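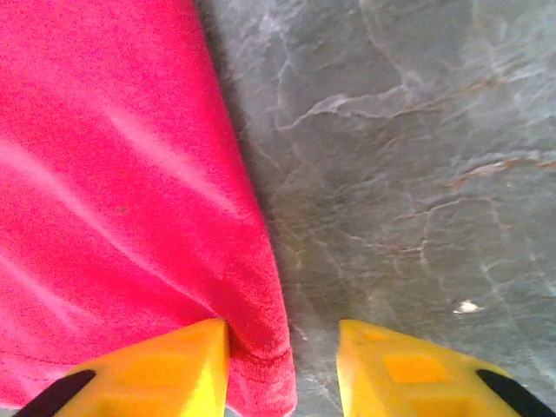 4. Preparing the Vestden cell for the towel work

This section is for the operator who starts the two-arm cell at the beginning of a shift, or after the cell has been opened for repair. Please read section 3 (power and emergency stop) first. All steps in 4.1 are made with the arm power OFF.

4.1 Checking the fingers and the bases

1. Press the emergency stop and wait until the arms are resting. Hold each forearm with one hand while it goes down, the joints have no brake.

2. Wipe the finger tips of both grippers with a dry cotton cloth. Do not use alcohol on the fingers, it makes the surface hard after some weeks and the towel starts to slip.

3. Look for lint between the fingers. Terry cloth leaves a lot of it. Take it out with tweezers, not with compressed air.

4. Close the fingers by hand and look at the two tips from the front. They must meet over the full width. If one tip stands higher than the other, loosen the finger screw, align, and tighten again.

5. Try to move each base plate on the aluminum rail. There must be no play. If a plate moves, tighten all its fasteners a little at a time, going crosswise.

CAUTION: Never tighten a base plate with the arm stretched out. The weight of the arm pulls the plate to one side and the calibration will be wrong by the end of the day.

4.2 Cables

6. Follow the cable of each arm from the gripper down to the base. It has to make a wide curve above the wrist and must not be twisted.

7. Check that the clips under the front rail are closed. The loop below the base should hang free and not touch the electronics.

8. Turn on the arm power. Wait 15 seconds before you send any command. 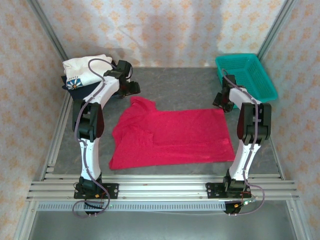
9. Move both arms slowly to the start position with the Stesa panel, speed setting 3. Keep one hand at the emergency stop during this movement.

Note: If an arm shakes in the start position, the usual reason is the elbow cable and not the motor. Switch off, push the plug at the elbow until it clicks, and begin again from step 8.

4.3 Towel and surface

10. Clean the work surface and let it dry completely. Crumbs under the towel are felt by the fingers as an edge, and the arm will try to grip them.

11. Put one towel within reach of both arms. It does not need to be flat. A rumpled towel is permitted, but no part of it may hang over the front rail.

12. Keep other cloths and the basket at the back of the cell, in the corners.

13. Run the grip test from the panel. Each arm takes a piece of the edge, lifts it and lets it go. Repeat 3 times for each side.

CAUTION: Do not reach into the cell to correct the towel during the grip test. Press pause, wait for the tone, then correct it.

If the grip test fails on one side only, go back to step 4. If it fails on both sides, clean the wrist camera lenses and repeat step 13. After 100 hours of operation the fingers should be replaced as a pair, with the Tsikata spare set. Old and new fingers together on one gripper will not close evenly.

Write each finger change in the cell log, with the side (left or right) and your initials. Questions about spare parts go to Latrice Doucet at Statora service.

Section revised Oct 18, 2026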